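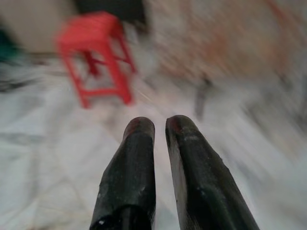

Finger pad replacement and who signs for it
Workplace Automation board > Mobile arms

torque_ledger
Oct 9, 2019

Looking for input from sites that run two-arm mobile units on housekeeping and furniture moves. We have had ours since July, working the staff rooms at Griridari. The arms are fine. My question is about the finger pads and the people who look after them.

Black rubber-type pads, blunt tip. Ours pick up scuffs and small chips along the sides, and the tips discolor first. The supplier sheet gives a replacement interval of 3,374 grip cycles. We swapped the last pair at 1,754 because the attendant on shift did not like the look of them. Lwazi Mahlangu, who runs our floor crew, backed her. Purchasing did not.

So: cycle count or eyes?

heo_line2
Eyes. Cycle count assumes every grip is the same grip. A molded stool leg and a folded towel do not load the pad the same way. We log the cycles and ignore them.

m_brandt
Disagree. If you let each shift decide by eye you get a different standard on each shift, and then you are arguing about people when you should be arguing about parts. Set a number, lower it if you have to, and hold to it. Discoloration alone is not wear. It can be transfer from whatever the pads were touching.

torque_ledger
Transfer is possible, I'll give you that. We move a lot of red plastic. But chips are not transfer.

The larger issue is the job description. Before the unit, two attendants cleared the room, did the floor and put everything back. Now one attendant walks ahead of the unit and the other is on laundry. The one walking ahead is also expected to check pads, cables and clamp blocks before each room. None of that is in her grade. View from the head camera on a stool move, for reference: 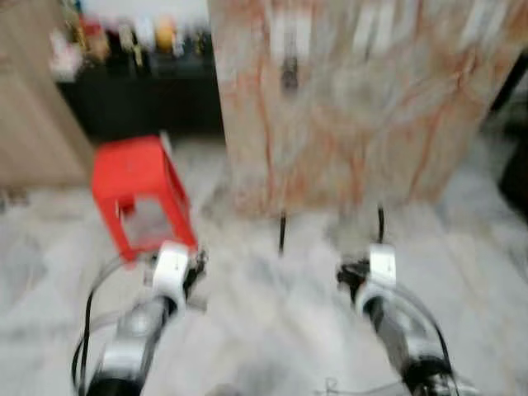

Both arms, white blocks and cable runs, red stool ahead of the left arm.

heo_line2
What is holding the cable on the left arm? It has a loop on the outside. We had one of those hook a chair rung. Tie it closer to the arm but leave enough slack for the wrist, or you will be replacing cable as well as pads.

torque_ledger
Tie wrap at the lower end only. I will add a second one near the block.

cj_zullier
Chang-ho Joo, maintenance planning at Zullier. We had the same grade dispute. What settled it was splitting the check in two. The attendant does a pass/fail look against a printed card – chip, split, loose pad – and stops the unit on a fail. A technician does everything that needs a tool. The attendant's part takes 2 minutes per room and is written into the shift as paid time. Before that it was done on the walk between rooms, so some days it was skipped.

m_brandt
And who wrote the card? If maintenance wrote it alone, you have a cycle count with pictures on it.

cj_zullier
Maintenance drafted it, the attendants marked it up. They took out one item and added one. The added item was grit on the pad face, which we had missed.

old_mop
I did rooms for years before they moved me to walking with one of these. My back is better. My day is worse. I used to finish a room and know it was finished. Now I wait for it to finish and then I fix the corners. A card is fine, but ask what the second person lost when she went to laundry. Ours lost the room bonus.

torque_ledger
Ours did too. It was not in the original proposal and I should have caught it. Mahlangu has raised it.

m_brandt
That is a pay question and belongs in another thread.

old_mop
It is the same thread. Same machine did both.

heo_line2
Agree with old_mop. On the pads, I would still not go over half the sheet figure on hard floors.

torque_ledger
Current plan: card check per room, paid, technician swap on any fail, hard limit at the supplier number regardless. Order code for the spares is kit 99 if anyone else is on the same fingers. I will post the pad log when we have enough rooms on it. cj_zullier, could you send me a copy of the card?

cj_zullier
Sent. The grit item is on the back.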